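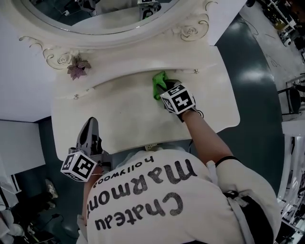

Company > News > Press releases

Products Care guides Stockists News Contact

We use cookies to remember your settings. Accept / Manage

Volberg brings out care cloths and polish for painted furniture

Bastthorpe, Mon 14 March

Volberg, the Bastthorpe maker of household cleaning goods, has added a range for painted and lacquered furniture. It goes on sale in May and is meant for pieces such as dressing tables, bedside cabinets and mirror frames, where ordinary spray polish can leave a film.

The range is made up of a cleaning cloth, a drying cloth, a soft brush for carved work and a bottle of water-based cleaner. They can be bought singly or as a set of 4 in a cardboard box. The cleaner contains no wax or silicone.

Volberg drew up the range after a survey of 2,066 of its customers. Dressing tables came up more often than any other piece of painted furniture. The most common complaint was smudging on a glossy top, from hand cream, face powder and fingers. The next was dust in carved roses, scrolls and other raised patterns.

"People were happy enough wiping the flat part," said Fotini Karras, head of product at Volberg. "It was the back edge they gave up on, where the top meets the carving and the cloth won't go in. We made the brush narrow enough to get along there, and we kept the cloth thin so it can be folded to a point."

The firm gives the following advice for a painted dressing table:

Clear the top and take off anything hung on the mirror or the carving. Artificial flowers can be dusted separately with a dry brush.

Brush out the carved parts first, working from the top down, so that loose dust falls on to the table before it is wiped.

Put a little cleaner on the cloth. Do not spray it straight on to the furniture. Wipe the top from the back edge to the front and follow the curve of the front edge with the cloth folded once.

Go round knobs and screw heads with a dry corner of the cloth. Finish with the drying cloth.

Chalk paint and bare wood should not be cleaned with the liquid. For older pieces, try it first on the underside.

The cloths can be washed at 40 degrees without fabric softener. They are packed by Fehr at its Stoltov works, where the boxes are also printed. The first delivery to shops will be 2,674 sets, and 36 stockists have placed orders so far. A list will be put on the Volberg website before the range goes on sale.

Samples for review can be requested through the press office in Bastthorpe. Please give a postal address and say whether the full set or single items are wanted.

Ends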